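The keeper who stayed put

Gredholm fans sang her name for a full 12 minutes after the final whistle, and Panya Chuensuk just stood in her goalmouth and grinned. She had kept 11 clean sheets in a season when the club was supposed to go straight back down!

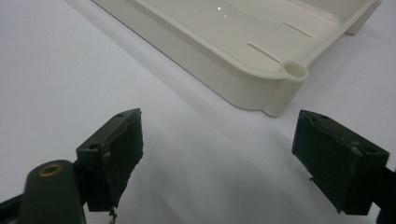 Goalkeeping is a patient trade, and Chuensuk learned it at Rirnbridge, on the bench, behind a captain who never got hurt. She trained as if every match were hers. Her old gloves from those years look every bit as scuffed and chipped as the two dark green fingers in the photo, and she still packs them for away games.

Then came December and the trip to Madthorpe, with 781 people in the stand and sleet coming sideways. She saved a penalty, got up, and saved the rebound with her shin.
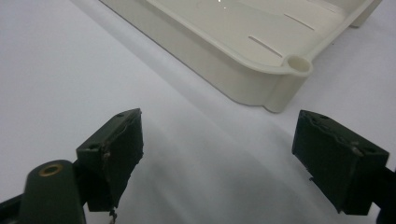
That save changed the mood of the whole team. Defenders who had been hoofing everything started passing back to her, and the attacks began at her feet (she has a lovely left foot, by the way). At 29 she's playing the best soccer of her life, and next season she'll wear the armband.
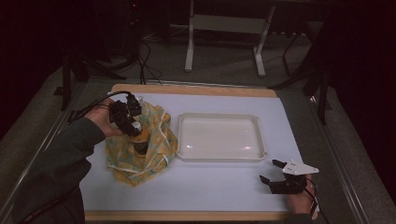 A hand-held gripper over a small bottle wrapped in yellow patterned fabric.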